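Womley Planner 2: a review after one season on a bar table

I have used Womley Planner for our small manipulation work from September until now, first in the trial version and then with a paid license. I write this review because most of the opinions I found before buying were from people who move boxes on pallets. Our objects are smaller and less polite: fruit, glasses, bottles, folded cloths. If your work is similar, perhaps my notes will save you a few evenings.

Womley Planner is a motion planning and scene tool for arms with six or seven joints. You describe the table, you give it the camera views, and it proposes a path for the arm. It also has a task editor, where you put together steps such as "approach", "grasp" and "place". It does not train any model for you. We run our own perception, which is built on the open part of Nunirow, and we only send the results to Womley.

Installation

The installer is well made and it took me 16 minutes, with the license. The examples did not start on the first try, as the path to the robot driver was written in two different files and I had corrected only one. The manual mentions this in chapter 10, but you need it in chapter 2. After that I had no trouble with installation, even when I moved everything to another computer.

Zones

This is the feature I like most. You draw rectangles on the table plane, give each one a name, and then the task editor can use the names. We had already divided our table with blue tape, so I wanted the zones in the software to agree with the tape on the real surface.

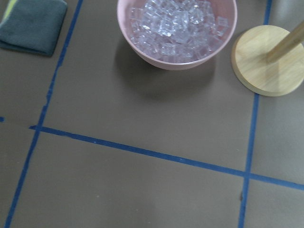
Wrist view with the ice bowl in the upper middle zone. The wooden base covers part of the tape.

The automatic line detector did well with clean, straight tape. With frayed tape it is weaker. It sometimes ends a line too early at a gap, and then you get an open rectangle which the editor refuses to save. You can close it by hand, and this works, but the tool for dragging corners is slow and jumps when you zoom. A second problem is an object that stands on the line. Womley wants each object to belong to one zone only. In version 1 it chose the zone by the center of the object, and in version 2 it asks you. I prefer the question, but I would like to answer it once and have it remembered after a restart.

Perception input

Womley accepts a mask, a box or a full pose for each object. Clear objects are a difficulty for every system I have tried, and I will not blame Womley for what our depth camera cannot measure. Still, I want to praise one small option. For a container such as a bowl you can switch on "treat content as solid". The planner then closes the top of the bowl with a simple surface at the height you give, and it stops trying to pass the fingers through the ice. Before I found this option I had written my own code for the same purpose, and it was worse.

For the wine glasses I had less luck. The stems are thin, and the collision shape which Womley makes from our masks is often much too thick. The planner then says that no path exists. I now use shapes made by hand for the glasses.

Planning

On a table with few objects the planner is quick and the paths look natural. On a full table you must help it. Our arm is long for this work surface, and the elbow is often nearer to trouble than the gripper is. The standard settings care mostly about the tool. There is a slider called "link clearance", hidden under the advanced settings, and I advise you to raise it on the first day.

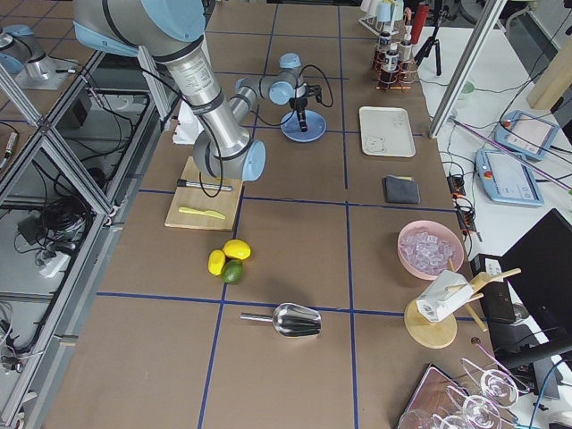 The full bar layout, with the gripper over the light blue dish and the elbow near the cutting board.

With the slider raised, the planning becomes slower but I trust the result more. I set the limit at 250 attempts for each request. If it does not find a path by then, more attempts rarely help, and it is better to change the grasp direction.

Two arms can be loaded in one scene. The planner can keep one arm still and treat it as an obstacle, and this is reliable. Planning for both arms at the same time is marked as a preview, and I would leave it alone for now — the paths were correct in simulation but had long pauses which I could not explain.

Logs and support

Each plan is saved with the scene, so you can open it later and see why a request failed. I compared this with Moser, which we used before. Moser has the better 3D view, but its logs are only text. Support for Womley answers by e-mail, usually the next day, and the answers are written by someone who has read the question.

Good
Named zones in the task editor
Saved scenes for every failed plan
Container option for bowls and trays

Less good
Line detector is weak on worn tape
Thin objects become too thick
Important clearance setting is hard to find

My opinion

For a group which has its own perception and wants a planner that is easy to inspect, I recommend it. If you expect one program to do everything from camera to gripper, look at Wurkach — it is more closed, but it brings its own detector. I have renewed our license for one more year, mostly for the zones and the logs.

Related reviews
Moser Scene Viewer: still worth the price?
Wurkach starter package, first impressions
Nunirow masks on clear plastic and glass
Hand-eye calibration tools compared
Recent: Reader questions, June 2024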